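Filed under: Owner Guides / Watering / Flikness Spike Kit

Section 3. Setting Up Your Spikes and Getting Them to Drip

By now you should have everything out of the carton and the spikes rinsed, as we went over in Section 2. If you skipped that part, please go back and do it, even if it feels fussy. The spikes are fired clay and they come to you with a fair bit of dust in the pores. A dusty spike will drip like a champion the first evening and then sulk for the rest of the week.

Set-up takes most people one unhurried evening, and there's no shame in spreading it over two. Pick a time when you'll be home for a few days afterward. We say this in every edition of the guide and every November we still get letters from folks who pushed the spikes in on their way to the airport -- please don't be one of them!

What you will need

- The Flikness spikes and the collars that came with them
- A plastic bottle for each pot, with its cap
- A bucket or a deep sink
- A thin nail or the brass pin from the kit
- A measuring cup that goes down to 100 mL
- An old towel

A word about bottles

The collar fits the thread on ordinary drinking water and soda bottles. Small bottles suit small pots, and a big soda bottle will look after a fern or a peace lily very nicely. Leave the label on or take it off, whichever you like, but do wash out anything that had sugar in it. Even a spoonful of old soda left in the bottom will bring fungus gnats, and once you have gnats you'll be reading Section 9 instead of this one.

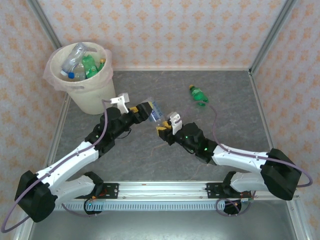
Beverley Hinds wrote in after the last edition to say that she had used nothing but clear bottles on her south windowsill and had green slime in every one of them by midsummer, and could we please warn people. She added that wrapping them in brown paper cleared up most of the trouble. She is quite right, and we thank her for it. Algae love light. If your plants sit in strong sun, slip a paper sleeve or an old sock over each bottle, and give the bottles a good scrub once a month.

Soaking the spikes

1. Fill the bucket with cool tap water. Warm water won't hurt the clay, but it doesn't speed things up either.

2. Lower the spikes in slowly, points first, and let the bubbles come out. You'll hear a faint fizzing. It's a friendly sound and you'll get to know it.

3. Leave them under for 60 minutes. If one floats, weigh it down with a saucer.

4. Lift them out and stand them on the towel. Go straight on to the next part while the clay is still dark and damp.

CAUTION: Do not add fertilizer, vinegar, or bleach to the soaking water. The clay holds on to whatever it drinks and will hand it to your plant later on.

Preparing the soil

5. Water the pot by hand first, the way you normally would, and let it drain. The spike keeps damp soil damp. It was never meant to rescue a dry pot, and if you ask it to, the whole bottle will be gone by bedtime.

6. Using the nail's blunt end or a pencil, make a starter hole halfway between the stem and the rim. Go gently and stop if you feel a thick root. Move over a little and try again.

7. Ease the spike into the hole with a slow twist until the shoulder sits level with the soil. Press the soil snugly around it with your fingertips. Any gap here will let the water run down the side and out the bottom.

NOTE: For plants in bark, such as orchids, the spike will not work well, because bark has too many air spaces. Please see the wick insert in Section 6.

Attaching the bottle

8. Fill the bottle with water and screw the collar on where the cap would go. Hand tight is plenty.

9. Hold your thumb over the collar, turn the bottle upside down, and seat it in the spike in one smooth motion. You'll spill a little the first time. We all do, and that's what the towel is for.

10. Watch for a bubble or two rising through the bottle. After that it should go quiet. If it keeps glugging, the soil was too dry, or the seal around the spike is loose. Lift it out and go back to step 5.

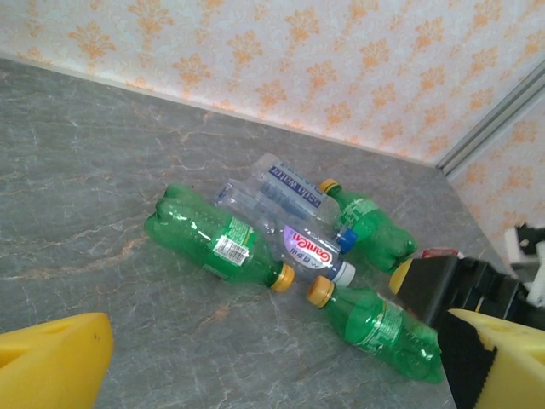

11. If the bottle draws inward at the sides over the next few hours, it isn't getting air. Make a single pinhole in the bottle's base with the brass pin. Start with the smallest hole you can manage, since you can always widen it and you can't very well make it smaller.

12. Mark the water level on the bottle with a grease pencil and write the time next to it.

Checking the drip rate

Come back at the same time the next day and make a second mark. Then take the bottle off, refill it up to the first mark with your measuring cup, and jot down how much it took. A thirsty tomato in a large tub may use almost 400 mL in a day, while a small African violet will barely move the line at all. Both are perfectly normal. What you're looking for is that the amount stays fairly steady from one day to the next.

Keep this up for five days before you trust the kit on its own. We know that sounds like a long time. But plants settle in slowly, and the clay does too, and a stretch of cloudy weather can change everything you thought you knew about a pot of basil.

CAUTION: A tall bottle in a light pot can tip the whole thing over when it's full. Use the wire stake from the kit with any bottle taller than the pot, and keep it well away from lamps, outlets, and piano tops.

If the bottle empties overnight

Take the spike out and look it over in good light. A hairline crack usually runs lengthwise, starting from the shoulder. Cracked spikes can't be glued, and we'll replace them during the first year if you send us the old one in a padded envelope with your name and the color of your collars.

If nothing drips at all, the pores are probably clogged with hard water scale. Scrub the spike with a stiff dry brush, soak it again as in steps 1 through 4, and use rainwater or filtered water from then on if you can get it.

Continue to Section 4, Vacation Settings.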